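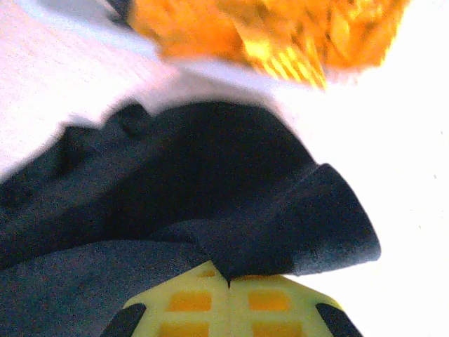 slowfader replied:
I must disagree with the opening post. The new Morkilon live album is too long, but the second disc is the best thing they have released in years, and I don't understand how one can call it "a rehearsal with applause". Did you listen to it to the end? The organ only comes in after the long quiet part, and from there everything is different.

grauton wrote:
I did listen to the end, two times, and the second time with headphones. My opinion stays. I have followed Morkilon for a long time and I like them best when somebody with scissors is sitting next to the tape machine. On the studio records the pieces were cut down from hours of playing. On this one we get the hours. The drummer is wonderful, I never said otherwise, but the guitar is looking for an idea during most of the first disc and I had to look together with it.

Also the sound. It was recorded over two nights in the Pollus, and everyone who has been in the Pollus knows how the bass collects under the balcony. The album has this bass too.

hiss_and_hum wrote:
I was there for the second night! The bass was terrible where I stood (near the cloakroom, my own fault, I came late) and it is much better on the record than it was in the room. So somebody did work on it. I agree that the first disc is slow. It is mostly from the first night, according to the sleeve, and friends who went said the band needed a long time to get warm.

slowfader wrote:
Then we agree more than I thought. I would keep the opening piece, leave out the two that follow, and go directly to the second disc. But then it is a single album and the people who want everything will complain.

grauton wrote:
The people who want everything are the reason why we get such albums.

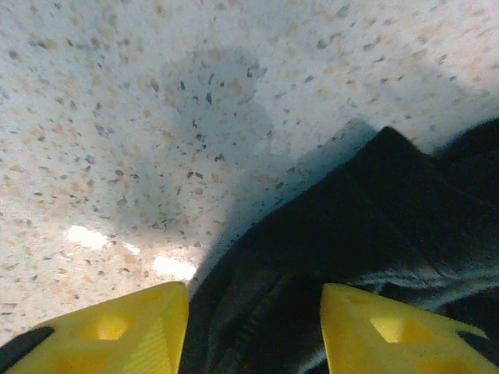
Black cloth on a speckled surface

kettledrone wrote:
Can I ask about the pressing? My copy is on Rosenthal and has no number. A shop here is selling one that says "of 763" on the back, for nearly double the price. Is it a different master or only a different sleeve?

hiss_and_hum wrote:
Same master as far as I know. The numbered one was sold at the concerts and by post from the label, 763 copies, and then Rosenthal made the normal edition of 4,000 for the shops. The matrix in the run-out is the same on both of mine. Yes, I have both, please don't tell me what this says about me.

kettledrone wrote:
Thank you, then I keep mine and save the money. Mine has a light crackle at the start of side three, by the way. Has anyone else got this?

slowfader wrote:
Mine is clean. Write to the label, they were friendly to me when I had a warped copy in December.

Back to the music: nobody has mentioned the voice yet. I find that the singing is mixed too low, and it is a pity, as she was improvising in at least three languages, and on the Gista sessions you could follow every syllable.

grauton wrote:
There I cannot agree at all. The Gista sessions have the voice so far in front that the band sounds as if it plays in the corridor. On the live album it is one instrument between the others, and this is the only decision of the mix that I would defend. If you want to hear the words, there are no words. It is mostly sounds that remind you of words.

slowfader wrote:
There are words. I heard "harbour" quite clearly on side four.

grauton wrote:
I have just played side four again. It could be "harbour". It could also be "harder" or a cough.

hiss_and_hum wrote:
From near the cloakroom it was "Barbara".

Moderator note, July 12, 2022: the posts about shop prices are moved to the buying and selling section. Please continue about the album here.

kettledrone wrote:
Sorry, that was my fault. I have played the second disc tonight and I am with slowfader about the organ. The first disc I will try again at the weekend.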